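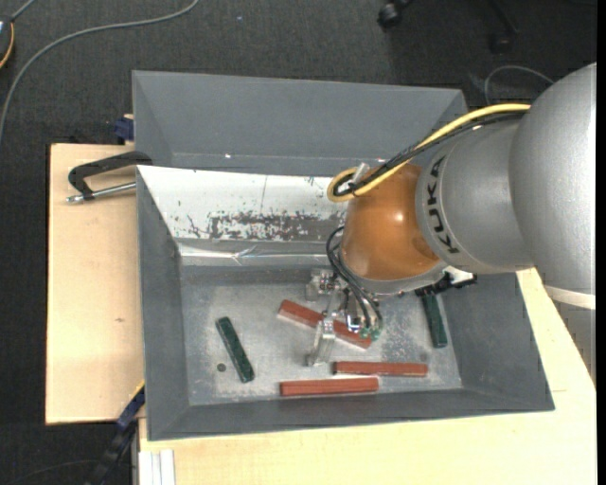
Klötze nach Farben sortieren, Rot zu Rot, Grün zu Grün. Laut Hodmont soll das Ordnung in jede Werkstattkiste bringen. Ich habe da meine Zweifel.

Wer sucht denn nach Farbe? Ich suche nach Länge. Ziegelrot hilft mir null, wenn der Klotz 3 cm zu kurz ist.

Stavros Tsolakis schwört trotzdem drauf. Der hat aber auch 20 Klötze und keine 400.

Im Dezember hab ich alles in eine große graue Wanne gekippt. Bleibt vorerst so.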